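Reviews > Software > Mapping & Navigation

I've had Bretell on our outdoor rover since March and I'm still a bit giddy about it. It's a path planner with a browser tool for tuning and replaying runs, and the replay side alone sold me. You load a log, scrub to the moment you care about, change a cost weight and watch the planned route redraw right there. No rebuild, no restart! My last setup had me editing a config file with 21 parameters in it and hoping.

Open ground is where it really shines. Give it a wide paved path with grass along one side and no curb or painted lines, and it picks a steady course and holds it. I did have to raise the grass penalty (the default is timid), and tree shade needed some work too, as the surface classifier likes to call dark asphalt "unknown."

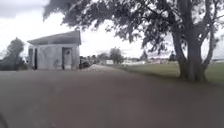 Kaede Matsuda pointed me to the shadow tolerance slider, which is buried two menus deep, and after that the false stops dropped from 21 to 6 over the same loop. I'd love to see that slider on the main panel.

Gripes? The log viewer gets sluggish past about 2000 frames, and the docs for custom cost layers are thin. I ended up reading the source, which is nicely commented, so it was less painful than it sounds. Export to Imcombe worked the first time.

I'm moving our second rover over next, probably with the lower-rate planner settings to spare its older computer.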